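Gripper drops clothes halfway out of the basket, student project

Posted by Ásdís Mikkelsen, February 2024

Hi all, hoping somebody has been thru this. Our class project is a two arm robot sorting laundry, one white basket on the floor, take stuff out one piece at a time. Shirts mostly. Model trained on 42 demos we did ourselves. It gets a hold of the fabric ok, then on the lift it slips. Or it grabs two things at once and drags both up. Wrist camera is on, no errors in the log.

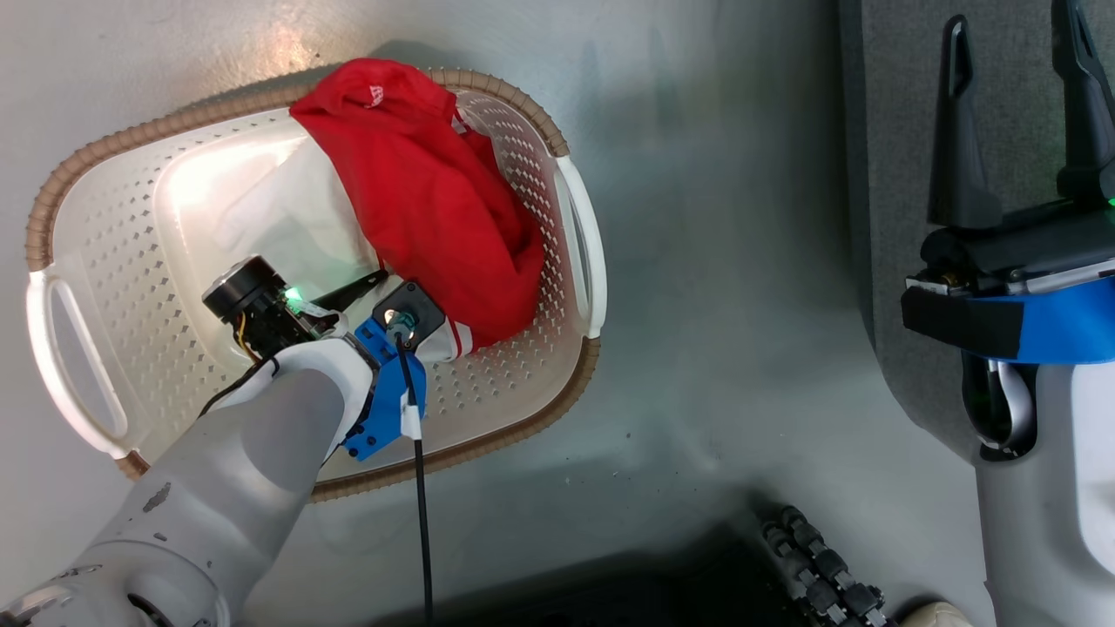

Already tried closing the fingers harder, motor gets hot and cuts out after 20 minutes. Tried slower lift, no diffrence. Demo day is coming and our teacher wants it working without anyone touching the controls. More demos or new fingertips? Don't have time for both.

Varghese

Fingertips first. Bare fingers slide on cotton, we had the same thing last July. Cut up a rubber glove, stretch it over, tape at the base. Then turn the grip force back DOWN so the motor doesnt cook. Also go in lower, if you only pinch the top edge it peels right off. Redo a few demos after you change the tips, the old ones won't match so well.

plelon

more data. we had nearly 2,000 for socks and it still missed some

Wanell

42 is thin but I wouldn't go record 4,000 before a demo day either. For the two at once problem: lift a little, stop, shake, then lift the rest of the way. Second piece usually falls back in. You can script the shake, no training needed. And check your cable has enough slack at full reach, ours was tugging the wrist sideways and we blamed the model for a week.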